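Unit 2 handout: Sorting and storing play-kitchen sets
Course tutor: Yabsira Woldemariam
Practical sessions: Mesfin Fikre, Bembridge building, table by the window

2.1 Purpose
A play-kitchen set is handled as three groups: serving ware, preparation ware and food. Each piece belongs to one group only. The group is decided by what the piece stands for, so a colander is preparation ware even when children serve from it. Bottles and jars count as food.

2.2 Laying out
Work on a plain, light surface. Put the largest pieces down first and leave a hand's width between groups. Small food pieces go beside the plate until they have been checked. Pieces found inside a bowl or mug stay there during the first pass and are recorded as "nested".
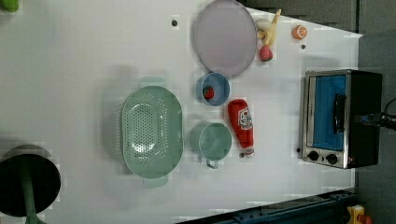
The first pass is done by eye, without lifting anything. Write the name of each piece in column A of the Kumsa sheet and its group in column B. Color goes in column C and is needed only where two pieces share a name. Sheets are numbered in sequence; this term's start at 1,117.

2.3 Checking
In the second pass each piece is lifted and turned over. Look for split seams, lifting labels and trapped dirt in rims and perforations. Handles are pressed lightly at both ends. A cap that can be removed by hand is entered as a separate small part - see the Undlow list, item 18.

2.4 Order of packing
Plates go in flat, then colanders, then bowls and mugs with their openings up. Fruit fills the gaps. Bottles are packed last, on their sides. Nested pieces are taken out before packing and entered under their own group.
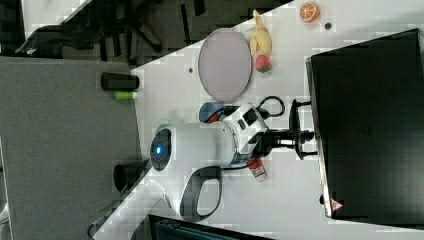 Where is a strawberry recorded if it was found in a bowl?
Under food, with "nested" in the remarks column. The bowl keeps its own line under serving ware.

2.5 Before the next session
Read the Pladport storage notes, sections 2 and 3. Bring one completed Kumsa sheet for a set of your own choice. Sheets with column B left blank will be returned.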